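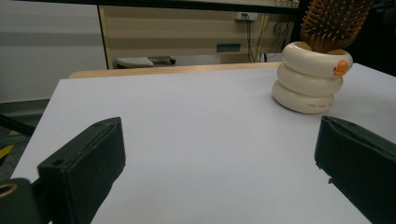 Do we need a decluttering subscription?

3 min read

Pledora wants $15 a month to tell me to throw things out. I signed up for the trial in September after a neighbour swore by it, and I've now had long enough with it to be grumpy.

The app sends you a task each morning at 7. Sort a drawer. Empty a shelf. Photograph what you're keeping and "rate its energy." My colander scored a four. I have no idea what I was meant to do with that.

What bothers me more is the claim on the sign-up page that the typical home holds 3,000 items its owner has forgotten. Whose home? Who went through it? I wrote and asked, and got a coupon for 20 per cent off the annual plan.
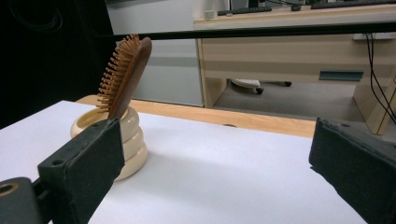 Then there's the shop, where I suspect the real money gets made. Finish a week of tasks and Pledora offers you baskets, trays and little labelled tins at $40 a set, so the space you cleared can be filled again. I don't object to a nice container. A hairbrush standing up in a ribbed cream pot is easier to grab than one at the bottom of a drawer, fair enough. But a jam jar would hold a brush too, and I'd have had the jam.

I cancelled, which took three screens and a survey. The hall cupboard is still a disgrace. I'll do it when it rains.

Comments

Gisela Alarcón: I lasted two weeks. It told me to get rid of my preserving pan in the middle of plum season.

Fuentealba: Bit harsh. The morning reminder got me through my garage and I never bought a single tin.

Helitz: Did you get your coupon by email? Mine never came.

Contact | Copyright, all rights reserved | Back to top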